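Two arms, one sentence: Štěpánka Koubek on teaching robots to write 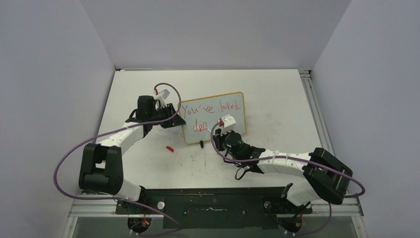 Koubek has spent most of the past year on handwriting, a task she picked because mistakes stay on the board. "With a cup you either lift it or you don't," she says. "With a letter I can see where the policy started to drift."

Her project, Traslow, trains a policy for two arms from recorded demonstrations. A person guides the arms through a phrase, and the system learns to predict short stretches of motion from camera views and joint positions. The first version, in January, used 50 demonstrations and lost its place between words.

"It would write a decent line and then go back and start it again," Koubek says. "From the camera's side, the end of one word looks a lot like the end of another."

The fix was to give the policy a short history – 2 seconds of past motion – along with the current view. In the next round of tests, 46 of 57 trials got to the last letter. Most of the failures came at the change from the first line to the second, where the marker has to travel left without touching the surface.

She doesn't grade the handwriting. A reader outside the project, shown only the finished board, types what it says, and that is compared with the phrase requested.

Pressure is still a problem. The arms have no force sensor at the wrist, so the policy has to judge contact by sight. "A worn marker throws it off," she says. "We're recording more of those now, and longer phrases after that."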